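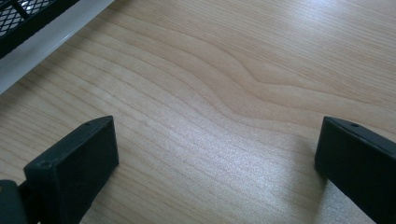 Tabletop, with the wavy bit in the grain.

Home notebook, September. Subject: getting one preschooler out of the door.

Picking this up again after a gap. Aarti asked if I was still keeping the morning log and I said yes, so now I have to be. Stojan, if you're reading over her shoulder, your page on the baby's naps is still blank and I've noticed.

Starting conditions: subject is 4, rested, fed, in possession of two shoes. Up at 6 by her own choice. The walk to Dastari is short enough that I can see the gate from the end of our street. Total time from her waking to her being on the other side of that gate: 85 minutes. I could fly somewhere.

The trouble is almost all in the last stretch, between "shoes, please" and the actual shoes. Breakfast is fine. Teeth are loud but fine. Then I say the word shoes and she becomes a person who has never had feet.

Things tried so far:

Asking nicely. She says "okay!" very warmly and goes on lying under the couch.

Asking less nicely. Same, without the okay.

Racing. Worked great twice. On the third morning she won, was so pleased that she took the shoes off to win again, and we were later than if I'd carried her there in her socks.

The song. Stojan swears by the song. He says his two hear the first line and walk to the door like ducks. Mine requested it from the beginning, then with the right voices, then asked me to stop because it was her song now. I've asked him for a recording of his ducks and have had nothing back.

Sand timer. She watched the sand. All of it. It's very nice sand.

Sticker chart. Aarti's design, and I'd like it on the record that I was against it. Five stickers for a trip to the Cuvport pool. Subject put the whole sheet on the cat in one go and asked when we were leaving.

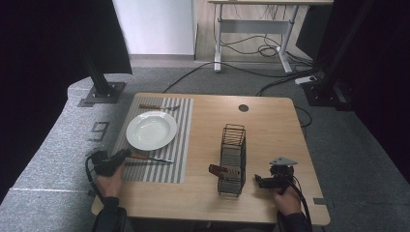
What did shift something, a little, was moving the shoes. They used to live in the hall closet with the boots and the thing we think is a tent. I put them on the bottom stair the night before, tongues pulled out, socks stuffed inside. Next morning she sat down on the stair to tell me a long story about a girl at Dastari called Nukent (that's what it sounded like, I've since seen the class list and there is no such child) and put the left shoe on while talking. On the right foot, but I'm not proud.

So I kept quiet. Hard for me, as both of you know. Didn't say shoes, didn't look at the shoes, looked for my keys for a long time while holding them. Right shoe went on during the part where Nukent bites somebody.

Repeated it the following day with the same result. Day after that she was wise to me and asked why I was being weird. Went back to the couch.

Also noted: she's far slower when I'm in a hurry. I had a dentist appointment and I swear I told no one in the house, and she chose that morning to need a different face on her bear. Meanwhile on the morning the school was closed for staff training, which I had forgotten, we were at the gate early. Very early. Stood there admiring it.

Mrs. Đorđević from the front office came out for her bag and told us. She was kind about it. Then she reminded me our sign-in code is 1229 and that I've been typing in the old one since the start of term, so on paper the child hasn't attended.
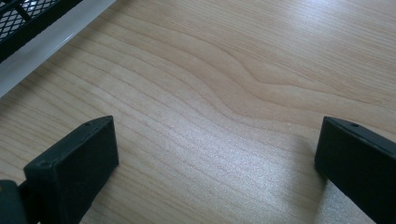 To try next

Shoes on the stair again, but with a chapter of something read aloud from the top of the stairs, so there's a reason to sit. Aarti thinks a comic. I think anything with biting.

Socks on at bedtime. Stojan says this is cheating. Stojan can come over at 6 and discuss it with her.

Find out which parent of which child in her class has the slip-on pair with the shark on them, and where they came from, and whether they come in her size. I'll pay whatever it is.

Fix the code.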